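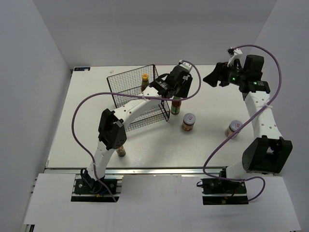 Come and join the Umbridge two-arm club!

Hello! We've got places going at the robot club in Umbridge, and I'd love to fill them before the new term gets under way in September. I'm Nuno, I run the evening sessions, and I'm after people who'd like to learn how to drive a pair of robot arms and then teach them to do a job on their own. You don't need to have touched a robot before. I came to this from catering (eleven years of it!) and I still think in shelves and sauces, as you'll see.

The term's project is called Sinddale, after the road we used to meet on. The task is putting the condiments away. You get a table, a wire mesh basket, and a handful of bottles and jars, and the arms have to get everything into the basket and leave it tidy. It sounds like nothing at all until you try it. Bottles roll, jars are just wide enough to be awkward, and the mesh loves to catch a fingertip when you come in at a lazy angle.

Most of your time goes on what we call runs. One person drives, one person watches the wrist view and talks them in, and then you swap. We've got 766 runs saved so far and I'd like a lot more, done by lots of different hands, because everybody grabs a bottle in their own way and the more variety we have the better the arms learn.

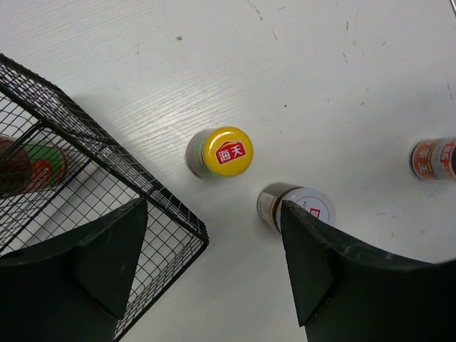

The wrist view takes a bit of getting used to, I'll warn you now. You're looking down past the fingers at the tops of things, so you start to know every jar by its lid. Last term's lot were calling out "yellow cap, left a bit" within an evening, and by the end they hardly needed to say anything.

What would I like from you? Two evenings a month at least, from 6.30 until 9, right through to July. A bit of patience. A willingness to write down what went wrong, even when it was you (it's usually me). If you can code, lovely, there's plenty to do on the training side and I could really use the help. If you can't, we'll show you as much as you fancy learning and no more.

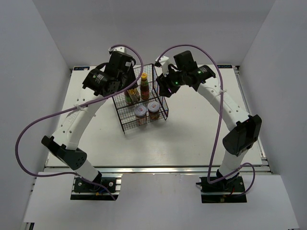
Words: Nuno Patrício

We're also entering the Vidstead Cup again, and this is the bit I'm most excited about! It's for clubs and student teams, and each team gets a set task with both arms working over the same table. We scored 191 last year and the winners got 227, so there's ground to make up, but I do think we can get close. Dilwyn Powell is picking the cup team, four drivers and a reserve, and he's promised to choose from everyone who's turned up regularly, new people included.

Most of our lost points were for placing. A jar has to be upright to score in full, and we had a bad habit of getting the first few in nicely and then knocking them about with the last bottle.

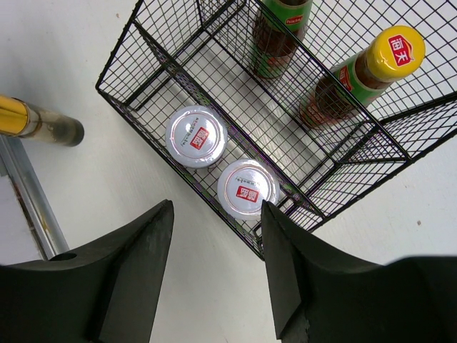

So there'll be a fair bit of practice on packing order, which compartment to fill first, and how to let go of something without dragging its neighbour over. Mohammed has written a good little guide to that and I'll send it to you when you sign up.

It costs £79 for the year, and that covers everything including the cup entry. Under-25s and anybody who's out of work pay half, just tell me, you don't have to prove it. You need to be 16 or over. There's step-free access and the tea is free, though the biscuits depend on who's been in before you.

To put your name down, fill in the form on the club page or come along to the open evening and have a go at driving first. Tell me which evenings suit you and whether you'd like to be thought of for the cup team. Bring reading glasses if you use them, the wrist screen is small.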